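The Blue Bin Cure

Every few years someone sells the small-parts crowd a new way to be tidy. Drawers, then pegboard, then clear jars screwed under a shelf. The latest faith is the open blue plastic bin with a pale lining, and its loudest preacher is Nesrin Bayram, whose storage course, Fitach, has signed up 2182 people who own too many capacitors.

Her rules are simple. Cover the bench in brown kraft paper. Tape a grid on it. Give every kind of part a bin, and give every bin a square. I spent an afternoon with the method, and I have doubts.
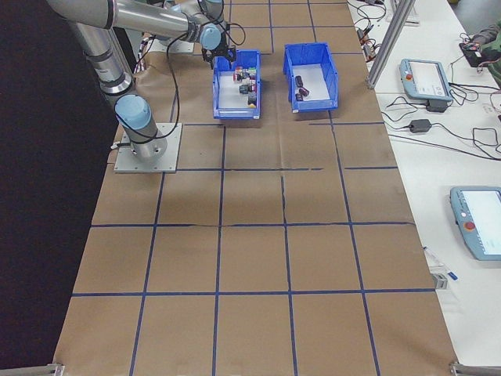 Page last changed: May, 2:14 p.m.

Start with the grid. Tape on kraft paper looks sharp for a day. Then the paper wrinkles, the lines pull and tear, and you have a bench that needs tidying before you can tidy anything on it. Bayram says the squares "train the hand." Sinan Aydoğan, who fixes amplifiers and took the course on a dare from his wife, says his hand was trained already and what he needed was more shelf.

The lining is the better idea. Dark parts on a pale floor are easy to find, and I'll give her that without a fight. Anyone who has felt around in the bottom of a black toolbox for a capacitor will see the appeal. A whole bin for three of them is another matter.
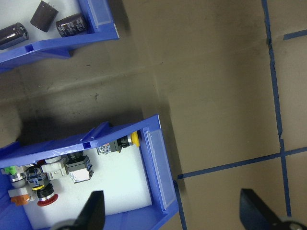
And that is where the arithmetic starts to bother me. Open bins don't stack with their contents on show, so each one eats bench. Dilek Baysal tried the system in a spare bedroom and ended up with 14 bins on a door laid over trestles. She could see everything she owned. She had no place left to solder.

Then there are labels. A clear holder on a bin is a fine thing if there is a card in it, and if the card is still true a month later. In my experience people write the first batch of labels with great care and the second batch never. Estia and Moradi both sell bins in this style, and neither has yet sold me the habit of updating the card.

Bigger pieces fare better. An emergency stop button has a wide red head that finds you before you find it. Terminal blocks are chunky enough to stay where they are put. Give these a white background and good light and you can check what you have from the doorway.

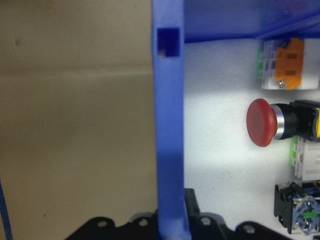 Red stop button and terminal block against white.

Small blocks are the real test, and the method has no good answer for them. Tip a mix of colors into one bin and you own a heap in a nicer container. Na-rae Kong, who teaches the evening version of the course, told me to sort by color first and size second. I asked how long that takes. "It depends how much you enjoy it," she said, and I wrote that down as a no.
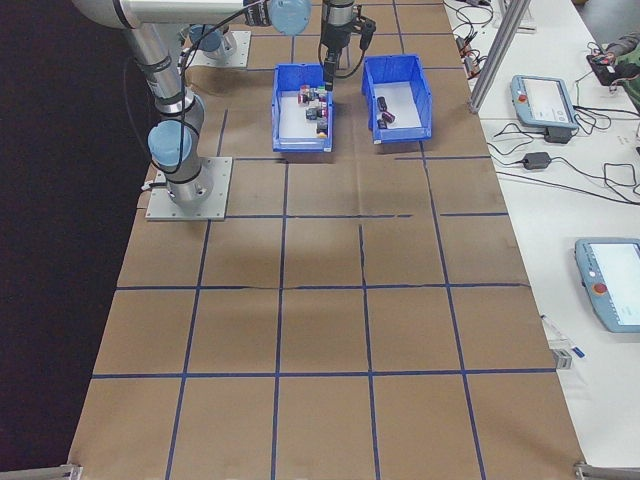 Mixed blocks in one bin, three dark parts in the next.

I would keep the pale lining, and perhaps two of the bins. The tape can go. My own parts are back in the Guridon drawers I bought in 2000, badly labeled, and last night I found a fuse in under a minute.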